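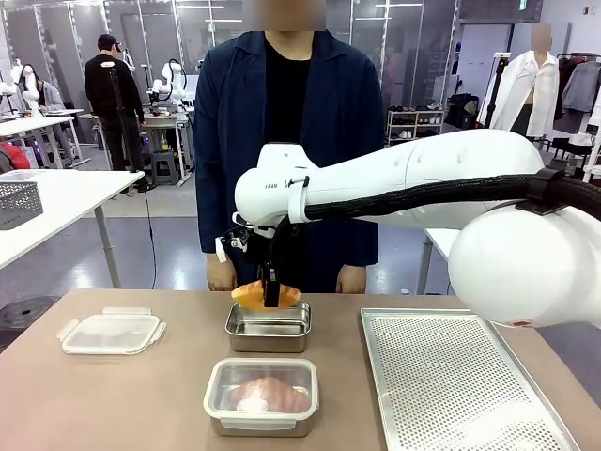 差出人: Sota Maruyama
件名: Re: Loloncombe発電所の持分譲渡と熱電供給契約の扱い
日付: 2025年7月20日

Maruyamaです。

持分譲渡後の契約関係について質問をいただいたので、手元の書類で確認できた範囲で回答します。元の投稿は必要な箇所だけ残して引用しています。

> Loloncombe発電所の少数持分をGrinardがPlutnessに譲渡する件ですが、
> 熱電供給契約の支配権変更条項には抵触しないという理解でよいでしょうか。
> 前回の資料では「同意取得済み」とだけあり、どの契約についての同意なのか
> 読み取れませんでした。

抵触しません。契約上の支配権変更は、議決権の過半数が移る場合と、取締役の過半数を指名する権利が移る場合に限って定義されています。今回移るのは少数持分で、取締役の指名枠も一名分です。どちらの要件にも当たらないため、需要家側の同意は不要で、譲渡後の書面通知だけが求められます。

前回資料の「同意取得済み」は融資契約についての記載です。融資契約の側には持分の質権設定があり、譲渡する持分の質権をいったん解除して、Plutness名義で再設定する必要があります。同意はその解除と再設定に対するもので、熱電供給契約とは別の手続きです。資料の書き方が紛らわしかったので、改訂版では契約ごとに行を分けてあります。

> 熱の供給義務は譲渡後も発電所会社に残るのでしょうか。
> それともEstebanの運転受託会社に移りますか。

発電所会社に残ります。Estebanは運転保守の受託者で、需要家との間に直接の契約はありません。供給未達があった場合、需要家に対する違約金は発電所会社が負担し、そのうちEstebanの責に帰する部分を委託契約に基づいて求償する構成です。求償には年間の上限があり、上限を超えた分は発電所会社に残ります。Plutnessの投資判断で論点になったのはこの残余部分でした。最終的には価格調整で処理され、委託契約の条文は変わっていません。

未達の判定は一時間値ではなく24時間の積算熱量で行います。蒸気ヘッダーの圧力が短時間下がっただけでは未達になりません。ただし温水系統については送り温度の下限が別に定められていて、こちらは瞬時値の判定です。両者を混同した集計表が6月に一度回覧されています。古いものをお持ちの方は破棄してください。

> 出力計画の提出単位と、熱需要が電力側の計画に優先する場合の
> 精算方法も教えてください。

計画の提出単位は1000kWです。端数は切り捨てで提出し、実績との差は通常のインバランスとして精算します。抽気量を増やすと発電端出力が下がるため、冬期の朝は計画値より実績が下に出やすくなります。この差分は熱需要優先による出力低下として分類しますが、系統側の精算では理由を問われません。分類が効くのは社内の電熱配分だけです。

配分の手順は次のとおりです。

まず燃料投入量を計量値で確定します。次に抽気がなかったと仮定した場合の発電量を性能曲線から求め、実績発電量との差を熱側の負担とします。そのうえで所内動力を、循環ポンプ分は熱側、冷却水ポンプ分は電力側に直接付け、残りを燃料比で按分します。性能曲線は定期点検後の試験値に置き換えることになっており、現行の曲線は前回点検後のものです。 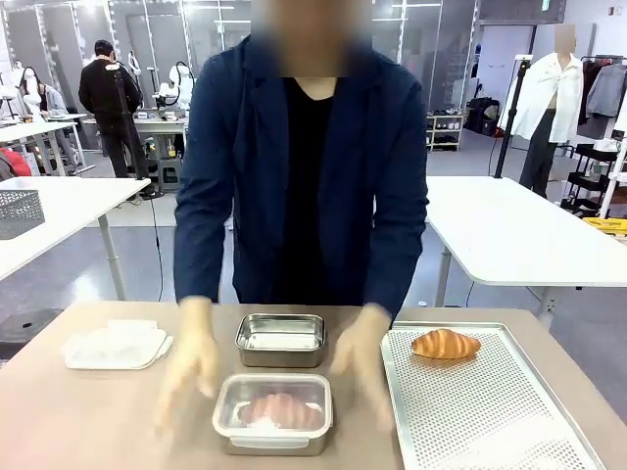
作業台の前に立ち、使い捨て手袋をつけた両手を容器の近くに置く人

性能曲線の更新時期と譲渡実行日がずれる点については、株主間契約に規定があります。譲渡実行日の属する月は旧曲線のまま締め、翌月から新曲線を使います。月の途中で切り替える案も検討されましたが、日別の燃料計量に補正前の値が混じるため採用されませんでした。

> Plutnessの拒否権の範囲が広すぎるように見えます。
> 日常の燃料調達まで止められるのではありませんか。

燃料調達で拒否権の対象になるのは、契約期間が3年を超えるものと、関連当事者との取引です。スポット調達と単年契約は対象外なので、日常の調達には及びません。Grinardが保有する貯蔵設備の利用契約は関連当事者取引に該当しますが、既存契約の同条件での更新は除外されています。条件を変えて更新する場合は対象に戻ります。条文では除外規定が別紙に置かれているため、本文だけを読むと広く見えると思います。

設備投資については、承認済み年度予算の範囲内であれば個別承認は要りません。予算自体の承認にはPlutnessの賛成が必要です。予算が期首までに承認されない場合は前年度予算を物価調整して暫定的に使い、法令対応と安全上の緊急工事は暫定予算の枠外で実施できます。排煙処理設備の触媒交換がどちらに入るかは条文からは決まりません。当方では計画修繕とみていますが、Grinardの見解はまだ受け取っていません。

> 配当の支払制限は残りますか。

残ります。元利返済の積立口座が所要額の100%に達していない期間は配当できません。今回の譲渡は既存持分の売買で、代金はGrinardに支払われます。発電所会社に新しい資金は入らないので、積立口座の残高にも影響しません。増資と誤解している投稿が以前ありましたが、払込みは発生しません。

未確認の事項を挙げておきます。質権の再設定に登録手続きが必要かどうか、熱電供給契約の通知先が需要家の旧所在地のままになっていないか、計量器の封印立会いにPlutnessの指名者が入るかどうか。封印立会いについては、Estebanの運転手順書に立会者の欄があり、現状では発電所会社と需要家だけが記載されています。

改訂版の契約一覧はリストの共有領域に置きました。旧版と同じ名前で上書きしているので、ダウンロード済みの方は取り直してください。封印立会いの件で手順書の最新版をお持ちの方がいれば、改訂番号だけでも返信をお願いします。

Sota Maruyama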